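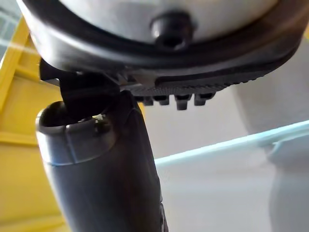 White casing and black rubber rim, from underneath

Foot pod calibration: track or treadmill?

Vaughn Bellamy
Thread carried over from the old board, where the first page was lost. Summary of my position so far.

I run with a Clarnano pod on the left shoe, paired to the Skillow app. Out of the box it over-reads distance by 2 per cent at easy pace and by less than that when I run faster. The calibration routine in Skillow takes a single known distance and applies a single factor. If the error varies with pace, a single factor can only be correct at one pace. I would like to know whether others see the same slope, and whether anyone calibrates on a treadmill and trusts the result.

My test was 14 laps of the indoor track at Holloway, lane one, 200 m per lap, started and stopped on the line. Lap button pressed by hand, so allow for some scatter on individual laps. The total should be sound.

kerbside_dave
Is the Holloway track banked? If so, lane one is measured a set distance out from the inside edge, and most people run closer to the edge than that or drift wide on the bends. You can lose a good part of your error there before the pod comes into it.

Vaughn Bellamy
Flat, no banking. I held the line as well as I could. I accept that drifting wide makes the true distance longer than the nominal one, but that would make the pod look as if it under-reads. Mine over-reads, so the fault lies elsewhere.

Clyde Escobedo
I disagree with the method more than with the figures. Constant bends on a short track change what the foot does. The left foot is on the inside the whole way round and its ground contact differs from the right. A pod works out stride length from the acceleration of the shoe during swing, so you have calibrated one foot for turning left. Swap the pod to the right shoe and repeat. I would expect a different factor.

Then do it again on a straight path with a measured distance. The towpath at Ostovville has distance posts and no bends worth mentioning.
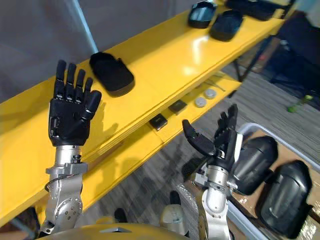
Lacing matters as well. If the pod can rock on the laces, the impact signal is smeared and the software finds the moment of landing late. Two lace crossings under the clip, pulled firm, and the same pair of shoes each time. I keep a separate factor for each pair.

plodder_in_chief
Treadmill user here. I set the belt to a steady speed, ran until the pod settled, and used the belt reading as the reference. It then came up short on every road run I did.

kerbside_dave
That is the belt display being wrong. Most gym treadmills are out, and they slow slightly at each footstrike under a heavier runner. Mark the belt with tape, measure its length with the power off, then have someone film it while you run and count the turns. Multiply up and you have the real speed with your weight on it.

plodder_in_chief
The gym will not let me put tape on the belt. I did ask.

Clyde Escobedo
Chalk, then. A small mark is enough and it wears off.

Vaughn Bellamy
Back from the repeat with the pod on the right shoe. Same track, same number of laps, same shoes, cadence steady at 77 strides a minute on that foot. The error came out slightly smaller than on the left but in the same direction. So Clyde is correct that the side makes a difference, and I am correct that it does not account for the whole of it. I still think most of it is pace.

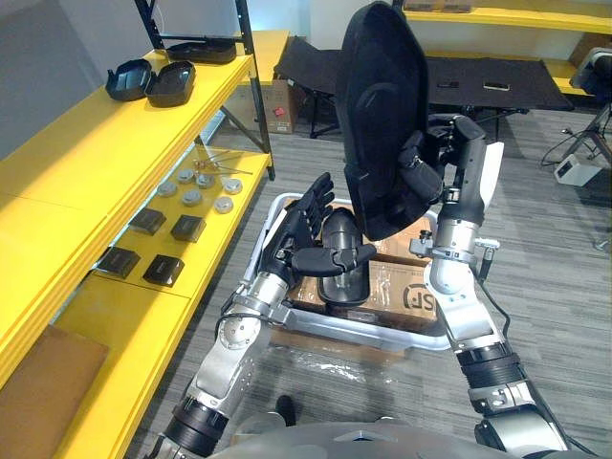
Should I recalibrate when I change to a new pair of the same model?

Recalibrate after the first few runs in them. The foam is firmer when new and the laces have not bedded in, so a factor taken on day one will tend to shift.

Clyde Escobedo
Agreed on new shoes. I do not agree on pace yet. You have one easy session per foot and a general impression of the faster running. Do a set at threshold effort on the same track, same foot, and post the lap totals. Until then the slope is a guess.

kerbside_dave
There is also the question of whether it matters. If the pod is for pacing a half marathon, calibrate at half marathon pace and ignore what it says on recovery runs. I have done that since September and my splits match the course markers closely enough for me.

Vaughn Bellamy
It matters for weekly distance, where most of my running is easy. I will do the threshold set on the right foot and post the totals, with the lacing as Clyde describes. Track is booked for a school meet until the end of the month.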